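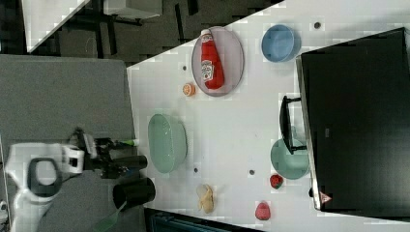 Review: Luneck Mixed Tableware Set (oval plate and bowls)

Purpose of this review

The Equipment and Furnishings Service reviews tableware that member nurseries, day centres and training kitchens may wish to order. This review covers the Luneck mixed set, supplied to us by Marino. It was tested over one month, in February, by two members of staff, Murdo Tennant and Orestis Galanis. The set was bought at the normal price and the supplier had no sight of the text before it was published.

What was tested

Luneck sells its pieces singly and in mixed sets. The set under review contains an oval plate with a rim in a contrasting grey, and bowls in several sizes and colours. The small blue bowl, the large pale green bowl and the smaller pale teal bowl were used most. Members may order any piece on its own, although the price per piece is then higher.

The pieces were used for portion work, table-laying practice and ordinary lunches. Portion work was carried out with sauce bottles, fruit and small food items of the sort most training kitchens already keep.

Appearance

The colours are soft and go well together on a white table. Staff at one day centre asked whether the green and the teal would be confused. In use this did not arise, as the two bowls differ plainly in size. Under warm evening lighting the teal looks closer to grey, and members who sort by colour should bear this in mind when choosing where to store the set.

The small blue bowl has a slight gloss. Opinion was divided on this point. Mr Galanis considered it the most attractive piece. Mr Tennant would have preferred a duller finish, as fingerprints are noticeable on it.

The oval plate

The plate was the most useful item in the set. Its length allows a sauce bottle to be laid flat on it, which is convenient when a table is being cleared in one journey. The rim gives a clear edge for people who find it hard to tell a pale plate from a pale table. We would have welcomed a stronger contrast, and this has been put to Marino.

The plate takes up more room than a round one in a standard cupboard. Two can be stored side by side on a deep shelf; on a shallow shelf they must be stood on edge.

The bowls

The large green bowl has a wide opening and is easy to fill and to wipe out. It is a sensible choice for shared fruit or salad. It is less suitable for soup, as the width lets food cool quickly and makes the bowl awkward to carry when full. The teal bowl suits a single portion of cereal or pudding. The blue bowl is best kept for sauces, berries or cut vegetables.

The different sizes do not nest as neatly as the catalogue suggests. The blue bowl sits inside the teal bowl with a tilt, and the stack should not be moved while loaded.

Comparison with other sets

The Bolo set, reviewed previously, stacks better and costs less, but has no oval plate. The Clillovum range offers brighter colours and a heavier bowl, which some users found tiring to lift. For general table use the Luneck set falls between the two. Where cupboard space is the main concern, Bolo remains our recommendation.

Washing and care

All pieces went through the dishwasher after each day of use. No change in colour was recorded during the trial. Tomato sauce left on the plate overnight came off with warm water and an ordinary cloth. Abrasive pads should be avoided on the blue bowl.

Ordering

Orders placed through the Service before noon on Thursday are passed to Marino on the same day. The catalogue reference for the mixed set is 101. Replacement pieces are ordered under separate references, and members are asked to state the colour as well as the size.

Findings

The set is approved for purchase by member organisations. The oval plate is recommended without reservation. The bowls are recommended for cold food and light meals. Members who need bowls for hot liquids, or who must stack many pieces in a small cupboard, should look at the alternatives named in this review.

1,611 views | 2 comments | Share this review

Last updated: February

Contact the Equipment and Furnishings Service | Copyright and terms of use | Back to top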